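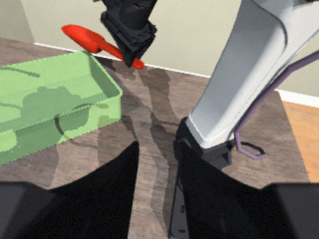

Figure 4. Simulated two-arm cell. One gripper holds a red spoon; the green container is at left.

4.2 Rules for shared workspaces

The Wirell guideline was written for physical cells, and we applied it to simulated ones with as few changes as we could. Three of its rules matter for the tabletop tasks. Only one arm may be over the container at a time. An arm that holds an object has priority over an arm that does not. The waiting arm keeps its fingers open until the other has cleared the rim.

We ran 3,000 episodes under these rules and had 100 of them reviewed by hand at Eltside. Reviewers marked a breach only when it lasted 5 frames or more — shorter overlaps were logged but not scored.
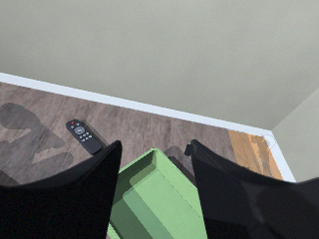 Hiwot Mersha objected that the priority rule says nothing about two arms that are both empty, and that a reviewer would have to guess which one should yield. We agreed and added a default: the arm with the shorter path goes first.

Grasps on thin tools are covered separately. The Birhane checklist asks for contact on both sides of the handle before any lift, and we kept that wording. Views from the wrist were used for this check, with the overhead view as a fallback. 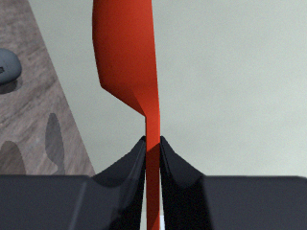

Figure 5. Two-sided contact on a narrow handle, wrist view.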